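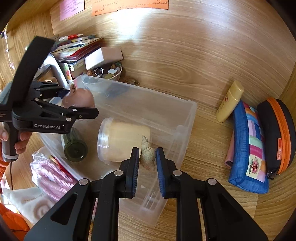
A small spiral seashell, with a pink pig figurine at the corner of the storage box.

Labor Markets, Handout 2: who counts as unemployed?

Welcome back, everyone! Before we get to wages I'd like us to slow down over a word we all use loosely. To be unemployed, in the survey sense, you need to be without work, available for it and looking. Stop looking and you leave the labor force altogether (which can make the rate fall while no one has found a job).

Take our practice town, Staltstead, with 2,777 people in the labor force and 200 of them unemployed. Work out the rate, then do it again after 58 give up the search. Remember to change both numbers!

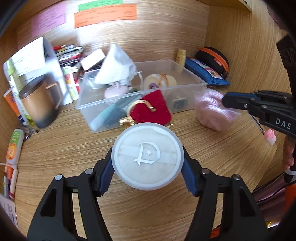

Round container with a letter D, and a red pouch behind it.

Please read Austra Koppel's chapter on hidden unemployment and bring your workings by 29th October.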